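Why Do We Sleep? A Bedtime Science Explainer for Curious Kids

By Mohcine Shehata
August 15, 2020

You did it last night. You'll do it again tonight. Your dog does it, your teacher does it, and so does every goalie, astronaut and ice cream maker on the planet. Sleep! We spend about a third of our lives doing it, and scientists are still finding out new things about why.

When I was in grade two I was sure that sleep was like switching off a lamp. Click, lights out, nothing going on until morning. I was completely wrong, and I'm so glad I was, because what really goes on in your head at night is much more exciting than a lamp!

So let's follow a night's sleep from the first yawn to the last stretch.

The clock inside your head

Deep in the middle of your brain, a little way behind your eyes, there is a tiny clump of cells smaller than a pea. It works as a clock. It doesn't tick and it doesn't have hands, but it keeps time surprisingly well, and one full turn of it takes close to 24 hours.

How does it stay on time? Mostly with light. When morning light comes into your eyes, a message zips along to the clock: it's day! When the light fades, the clock sends out a different message, and another part of your brain starts making a chemical called melatonin (say it like this: mel-uh-TOE-nin). Melatonin tells your whole body that night has come. Your body cools down a tiny bit, your eyelids get heavy, and you may start rubbing your eyes and insisting that you're not tired.

Bright light in the evening can muddle the clock. That's one reason grown-ups go on and on about putting tablets away before bed. (The other reason is that games are exciting, and it's hard to fall asleep when you're one level away from beating the dragon.)

Getting ready

Brains love a pattern. If you do the same few quiet things in the same order every evening, your brain begins to recognize them, a bit like hearing the first notes of a favourite song and knowing what comes next. It might be bath, pyjamas, teeth, story. In my family it was teeth, then clothes in the hamper, then one chapter of a book about a hedgehog called Brallik who lived in a lighthouse. I can still feel myself getting sleepy when I think about that lighthouse!

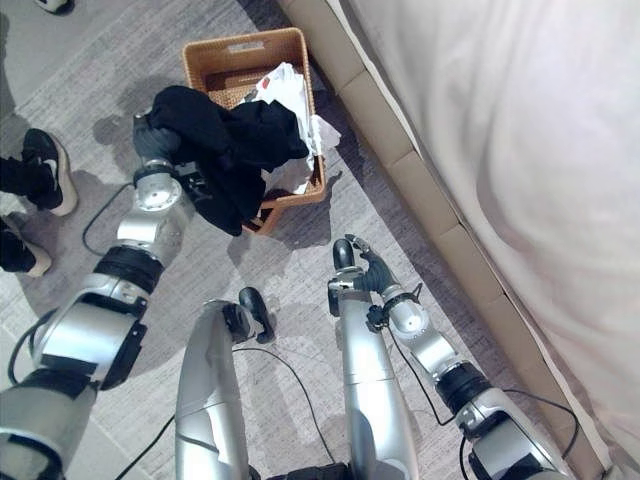
Your own pattern can be anything calm. Some kids draw for a few minutes. Some like to tell somebody the best part of the day and the worst part too. Some lie still and breathe in slowly through the nose, then out even more slowly through the mouth. Try that one right now if you like. Did your shoulders drop a little? Slow breathing tells your heart that it can slow down as well.

A cool, dark, quiet bedroom helps too. Remember how your body cools down a bit at night? If the room is very hot, your body has a harder time doing that, and you end up kicking off the covers and flopping around like a fish. 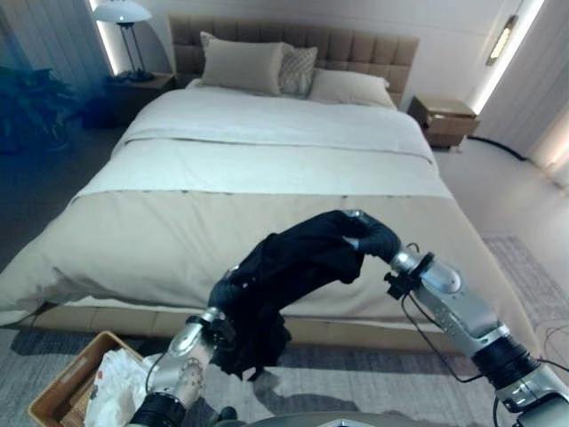
A big bed with three pillows against the headboard.

Down the stairs: the stages of sleep

Falling asleep is like going down a staircase, one step after another.

On the first step you are only just asleep. If someone whispers your name, you might say "I wasn't sleeping!" and believe it. This is also the step where your leg may suddenly jump, as if you'd missed a curb. It has a great name, the hypnic jerk, and it's perfectly normal.

On the next step your heart slows and your muscles go soft. Scientists who measure brain activity see quick little bursts here that they call sleep spindles, after the tool people use for spinning wool. We think the spindles have something to do with storing memories.

Then you come to the bottom of the staircase, which is deep sleep. Your brain makes big, slow waves. It's very hard to wake somebody from deep sleep, and if you manage it they'll probably be grumpy and talk nonsense. My brother once sat up, said "put the soup in the canoe," and lay down again. He remembers none of it.

After deep sleep comes something quite different. Your eyes begin to dart back and forth under your closed lids. This is called REM sleep, and the letters stand for rapid eye movement. Your brain gets almost as busy as it is in the daytime, and this is when you have your longest and strangest dreams! Meanwhile most of your muscles are switched off, so that when you dream about doing a cartwheel you don't do one off the side of the bed. Isn't that clever?

The whole trip, down the stairs and into a dream, takes roughly an hour and a half in grown-ups and is often a little shorter in young children. Then you start over. You do it several times every night, and you usually don't notice a thing.

What is your body up to?

Lots! While you lie there, your body is hard at work.

It grows. Your brain lets out extra growth hormone during deep sleep, and that helps build your bones and muscles.

It repairs things. Remember the knee you scraped? Your skin keeps working on it overnight.

It gets ready to fight germs. People who don't sleep enough tend to catch more colds, and when you do get sick you often want to sleep more than usual.

It sorts your memories, and this one is my favourite. Let's say you spent the afternoon learning a new tune on the recorder. During the night your brain plays parts of that practice over again, and the tune can come out better in the morning even though you haven't touched the recorder. Scientists have seen something like this in rats that ran through mazes. When the rats slept, the same brain cells fired again in the same order, as though they were running the maze in their sleep!

Where people lie down

A bed is a fine place to sleep, but it isn't the only one. In many hot places people sleep in hammocks, which let the air move all around them. In Japan some families roll out a futon on the floor at night and fold it away in the morning. Astronauts zip themselves into sleeping bags fastened to a wall, and it doesn't matter which way up they are, because in orbit there's no feeling of up or down.

Pillows have changed an awful lot as well. In ancient Egypt some people rested their heads on curved stands made of wood or stone. Stone! I tried lying on a brick once to see what it was like, and I gave up before I'd finished counting to 20.

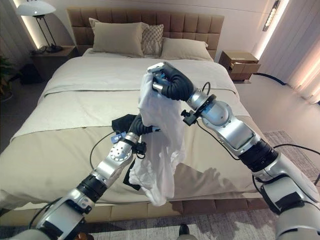
Photo: Levent / Pereyra Picture Library

Animals are even more inventive. A sea otter may wrap itself in kelp so that it won't drift away while it naps. Dolphins rest one half of the brain at a time, and the other half stays awake to remind them to come up for air. Horses can doze standing up, because their legs have a way of locking in place, but they need to lie down for their REM sleep.

And then there are the champions. Some little brown bats sleep for 19 hours or more in a day. Koalas do very well too, since gum leaves don't give them much energy and take ages to digest. Giraffes are at the other end of the list. A wild giraffe may get by on very little sleep, often in short naps, and it sometimes curls its long neck around and rests its head on its own back.

How much do you need?

Babies need the most sleep of anyone. Most kids in primary school need between nine and 12 hours a night, and teenagers need a bit less than that, though their inner clocks shift later, so they want to stay up and then can't get out of bed. If you've got a teenager in your house, you may have noticed this!

Everybody is a little different. A good clue is how you feel in the middle of the morning. Are you cheerful and able to pay attention? Then you're probably getting enough. If you're yawning and everything your sister says makes you cross, an earlier bedtime might help.

One bad night won't hurt you, so please don't lie there worrying about it. If you have trouble sleeping for a long time, tell a grown-up you trust. There are doctors who look after sleep and nothing else, and they know lots of ways to help.
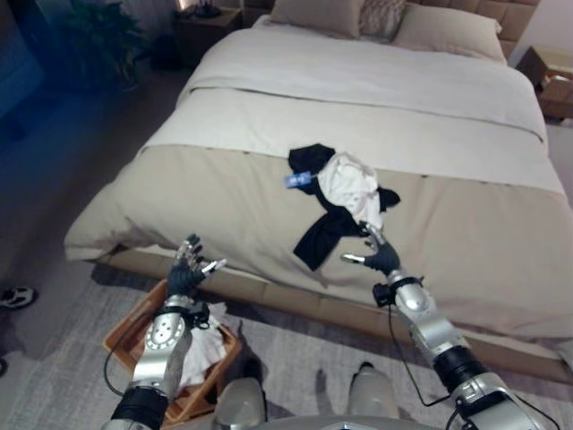 White duvet, beige runner and a patterned cushion in the middle.

Try it yourself: keep a sleep diary

You'll need a notebook, a pencil and two weeks.

Every morning, write down when you went to bed, when you woke up and anything you can remember from your dreams. Do the dream part first, because dreams fade very fast. Even one word is fine. Mine for this morning just says "trombone."

Every evening, give your day a score for how awake you felt. Use 1 for "like a soggy sock" and 5 for "ready to climb a mountain."

When the two weeks are up, look back through the pages. Do your best scores come after your longest nights? Did you dream more on weekends, when you could sleep in? You may find a pattern that surprises you.

Words to know

Melatonin: a chemical your brain makes when it gets dark, to tell your body that it's night.

Hypnic jerk: a sudden jump of your muscles as you fall asleep.

Sleep spindle: a quick burst of brain activity in lighter sleep.

REM sleep: the part of sleep with fast eye movements and the most vivid dreams.

Nocturnal: awake at night and asleep in the day, like many bats and possums.

Got a sleep question we haven't answered, or a dream you'd love to share? Ask a grown-up to help you send it to the Brarano kids' page. We'll pick a few to answer in the next explainer, which is all about why we yawn. (Did you just yawn? I did!)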